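Home | Archive | Stuff I Own | About

November
by Elley

The basket years

I have bought a lot of baskets in my life, and every one of them was going to fix me. The theory is sound. You own too many small things, so you buy a large thing to put them in, and now you own one more thing.

My current system has 4 categories: cables, mail, things that need batteries, and Fekus. Fekus is a board game missing most of its pieces that I can't throw out, as the pieces might turn up. They have had 7 years to do so.

The cables used to live in a Retamal shoebox until the lid gave up. I moved them into a mesh basket, and let me warn you about mesh. Every plug with prongs finds a hole and holds on for dear life. I spent most of one evening freeing a phone charger for a phone I no longer have. Holes are fine for onions. For anything with a tail, get solid sides.

Color coding I do believe in, at least for the first 2 weeks. Blue for big stuff, green for small, black for whatever I don't want to look at. After that the mail gets into the batteries and it's over.
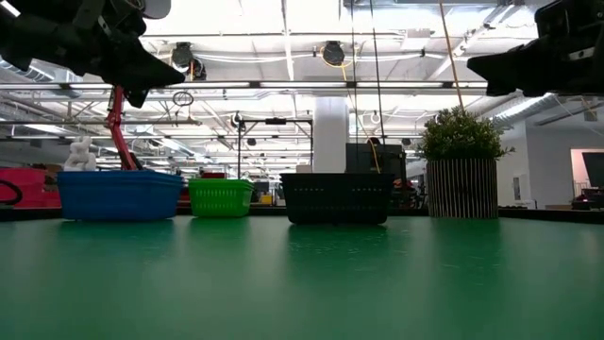 Page last changed: November, 4 p.m.

I'm fond of that lineup. Blue is the widest, so it would get the mail, and the green one with the lattice sides can have the onions. Black has its little holes only along the top band, a compromise I can respect. And the plant on the end, in its black and white striped pot, is artificial, so it's the one houseplant I couldn't kill.

Next up is the hall closet. I have measured the shelf and have my eye on a bin from Zaller, which is deeper than the shelf.

Contact | Copyright Elley | Back to top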